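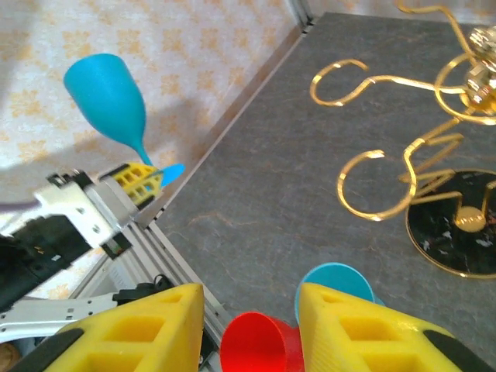 Teal plastic wine glass, matte finish

Do plastic wine glasses survive the dishwasher?

I bought 5 for the garden in June and my sister swears they'll come out shaped like ashtrays. Is she right, or just being my sister?
Angharad Sayce

Top rack, coolest wash, no heated drying. Mine have gone cloudy but they still hold wine, and by the second glass I stop looking.
Aurora Patrício

Check underneath for a dishwasher symbol. If there isn't one, wash by hand.
Dervishi332

sister is right
grutville_2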